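Poultry Yard > Health & Feeding > Feed additives

Started by arley_hens, July

**arley_hens:** Anyone running cider vinegar in the drinkers all summer? The feed store sells a tonic version by Stalberg and swears it stops worms. I have 3 drinkers and a lot of hens, so it isn't cheap.

**wbaxter:** Every summer for years. Shiny birds, hardly any losses. Works for me.

**manole_yard:** Works compared to what? Did you keep a pen on plain water? I had fecal counts done on both of my pens and saw no difference worth paying for.

**wbaxter:** I don't need a lab to tell me my hens look good.

**manole_yard:** Good-looking hens can carry plenty of worms – mine did.

**arley_hens:** So a real wormer, and skip the vinegar?

**paula_s:** Test first, then worm if the count says so. And don't put anything acidic in galvanized drinkers, whatever the label promises.
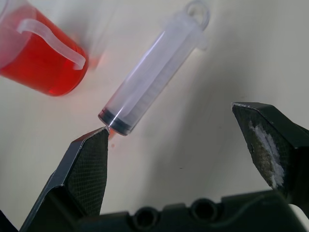 **manole_yard:** Dosing is where most people go wrong, if you do end up worming. They guess the weight of the bird, guess the amount, and then blame the product. A big clear plastic syringe like that one is fine for measuring into a drinker, but I wouldn't trust it for a single bantam. Get a small one with fine marks and weigh the bird.

**wbaxter:** Or use vinegar and skip the math.

**paula_s:** Wilma, run one pen without it until fall and post both counts. I'd read that.

Posted in Feed additives | Contact the moderators | Back to top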